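26 Mar 2026

Getting the Tarker road names right

I said in February that I would write something about the remembrance walk once my feet had recovered, and they have, more or less, so I have made a pot of tea and sat down to do it properly.

For anyone new to the blog, my grandfather served as a driver with an army transport company, and most of what I know about his time overseas comes out of a biscuit tin. There are letters, a pay book, a few snapshots with nothing written on the back (why did they never write on the back?) and a hand-drawn map of the camp at Tarker, with all the tracks named after streets from home. I have been trying for years to match that map to the ground, and this spring the little regimental museum at Orkadine put on a walk round what is left of the place. Of course I went.

It was a quiet sort of morning, with a cold wind off the hills. We set off from the old gate and stopped at the memorial first, where there are 283 names, and somebody read them all aloud. It takes longer than you would think. My grandfather came home, so his isn't among them, but five men from his company are, and I found I was listening out for each of them as though I'd known them -- silly, perhaps, but there it is.
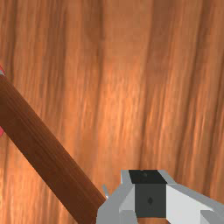

The names are in order of rank, which makes it hard going if you're looking for one man and only know what his friends called him. My grandfather's letters are full of nicknames. There is a fellow he only ever calls Kiss, who could mend anything, and who turns up in nearly every letter for a year and then doesn't turn up any more. I had hoped the museum might be able to help, and they very kindly let me go through the company roll after the walk, all 202 entries of it, at a table by the window. I am one of those people who can't read a long list without something to hold under the line, and a straight wooden stick with squared-off sides, like the one lying across the wood grain up there, is just the thing for it. I went down the pages twice. There was no Kiss, though there were two mechanics whose dates would fit, and I have written both of them down.

What I did find was my grandfather himself, with his number ending in 836 exactly as it is in the pay book, and beside it a note that he had been moved to the depot at Biltumano for the whole of one winter. He never mentioned Biltumano to any of us! My mother had never heard the word. I rang her from the car park and we talked until my phone gave up.

So now I have a new place to fret over. From what I have read since, the depot stood 300 yards from the railway, and the drivers there took supplies up to the forward camps and brought the wounded back down.
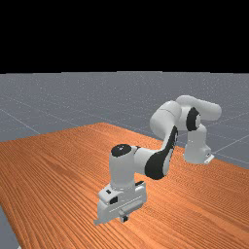 It would explain the gap in the letters, too. He wrote home every week from Tarker, and then there are four months with hardly a line, and when he starts up again his handwriting is smaller. I had always put that down to a shortage of paper. My mother thinks otherwise, and she knew him a good deal better than I did.

The museum has promised to look out the depot's war diary for me, if it survived, and I'm going back when they have it. In the meantime, if your father or grandfather drove for the company, or if the name Kiss rings any sort of bell, do please leave a comment below -- I read all of them, even if I am slow to answer.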